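Avton ハンドグリッパー(左右セット) 交換用ケーブル付き

こんにちは、Tekportで商品ページを書いているAldana Medinaです。今回はちょっと言いにくい話から!

前のロットで、握っている途中に信号がぷつっと切れる不具合が出ました。最初はソフトのせいだと思い込んで、設定ばかりいじっていたんですよね(半日つぶしました……)。犯人は根元のケーブルでした。手首をひねるたびに付け根へ力がかかって、中で断線しかけていたんです。返品を調べたら、127台のうち94台が同じ場所でした。うう、すみません。

怖いのは、切れた瞬間にロボット側が最後の指令のまま握り続けること。うちのテストでも指をはさみかけて、Aldana Gallardoに本気で怒られました。

そこで2020年4月出荷分から、ケーブルの根元に曲げ止めを追加。信号が途切れたら300ミリ秒で力を抜く設定も、最初から入れてあります。 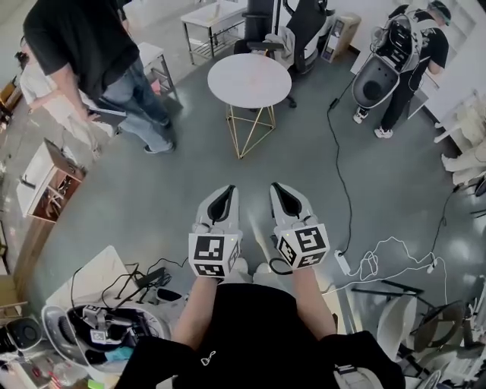
旧ロットをお使いの方には交換ケーブルを無料で送ります。作業は30分近くかかるので、電源を抜いてからのんびりどうぞ。ケーブルを引っ張って抜くのだけはやめてくださいね、私はそれで1本だめにしました!

申し込みは注文番号を添えて、お問い合わせフォームから。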